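Hem-first grasping

Hem-first grasping is a method in robot cloth handling in which a gripper looks for a finished edge of a garment or sheet and closes on that edge before any other part of the cloth is moved. It was developed by Taha Bouzid and coworkers at the Prerkimside laboratory in Clumummont, and is used mainly as the opening step in unfolding and folding tasks. The method relies on a small camera mounted at the robot's wrist, close to the fingers, and does not need a full model of the cloth's shape.

The name is sometimes used loosely for any grasp that ends on an edge. In the stricter sense it refers to a grasp chosen from wrist camera images alone, with a check made after the fingers close.

Background

Cloth is hard for robots to handle. A rigid part has a position and an angle, and once these are known the part can be picked up the same way each time. A crumpled sheet can take on an endless number of shapes, and most of its surface is hidden inside its own folds. Early systems dealt with this by lifting the cloth at its highest point, letting it hang, and then searching for a corner with a second arm. The approach works on small towels but is slow, and large pieces tend to drag on the table or twist as they are raised.

A second line of work used overhead cameras to find corners directly. Corners are useful because two of them are enough to spread a rectangular cloth, but in a crumpled pile they are often buried. Edges are longer than corners and more likely to show somewhere on the surface. The difficulty is telling a true edge from a fold, as both can appear as a bright line with a shadow beside it.

Bouzid's group took the view that the stitching itself could settle the question. A hem is thicker than the cloth around it and usually has a raised line along it. From an overhead camera these features are often too small to see. From the wrist they are much larger in the image.

Method

The procedure has two stages, usually called approach and confirm.

In the approach stage, the arm moves over the cloth at a low height while the wrist camera records. A trained network marks each part of the image as hem, fold, flat cloth or background. Where a stretch of hem is found, the system estimates its direction and turns the wrist so that the fingers will close across the line of stitching. If several stretches are found, the longest one with open space beside it is chosen.

In the confirm stage, the fingers close and the camera takes another image with the cloth held. This image is compared with the last one from the approach. The system checks that the hem still leads toward the fingertips and that the pinched cloth has not bunched into more layers than expected. If the check fails, the gripper opens and the approach starts again from a point nearby.
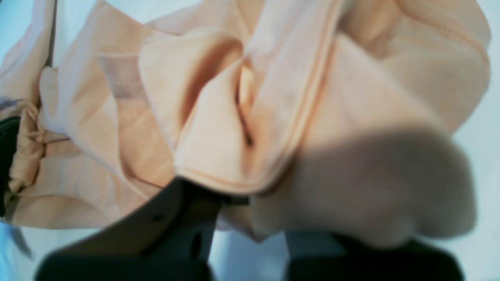 Peach-colored cloth gathered at the gripper, seen from the wrist camera. The hem runs diagonally down toward the fingers.

The confirm stage is the harder of the two. Once cloth is held, loose folds may hang between the camera and the fingers, and a fold very near the lens will be out of focus. The network is therefore trained on images with part of the grasp hidden. It is allowed to return an "unsure" result, in which case the arm raises the cloth a short distance and looks again - the small lift is often enough to let a hanging fold drop away.

Training data

The original training set, named Clemitz, holds 326 recorded grasps made by a person guiding the arm by hand. It covers 49 pieces of cloth, among them bed sheets, pillowcases, shirts and plain lengths of hemmed fabric. Labels were drawn by hand on the approach images. For the confirm images, the labels came from opening the cloth out after each grasp and noting which part had been held.

Solid-colored cloth makes up most of the set. Patterned cloth was added later, after early versions of the network marked printed stripes as hems.

Results

In the first reported trials, hem-first grasping was compared with a highest-point grasp on 19 pieces of cloth that had not been used in training. Each piece was dropped onto a table from the same height before every attempt. The hem-first method ended with an edge in the fingers more often, and fewer later moves were needed to spread the cloth. A single grasp took longer, mainly due to the slow pass over the cloth at the start.

The confirm stage accounted for much of the gain. With it switched off, the system often carried on with a grasp that held a fold next to the hem and missed the hem itself. These errors were hard to recover from once the cloth had been lifted clear of the table.

Limitations

The method depends on there being a hem to find. Raw edges, knitted edges that curl, and cloth with rolled seams in the middle of a panel all reduce its accuracy. Ruched or gathered cloth is a known problem, as the small ripples look much like lines of stitching at close range. Sheer fabric is also difficult, because a hem on a lower layer can show through the layer above it and draw the gripper to the wrong place.

Lighting has less effect than was first expected. Even, diffuse light gives the best results, but the network copes with moderate shadow.

Related methods

The Kumarasinghe method, developed separately, finds edges by touch. One finger slides along the cloth while a sensor in the tip measures thickness. It handles sheer and patterned fabric better than hem-first grasping but has to be holding the cloth already. Later systems at Prerkimside combine the two, using the wrist camera to choose the first grasp and touch to follow the hem toward a corner.

See also

Cloth unfolding
Eye-in-hand camera
Grasp planning
Tactile sensing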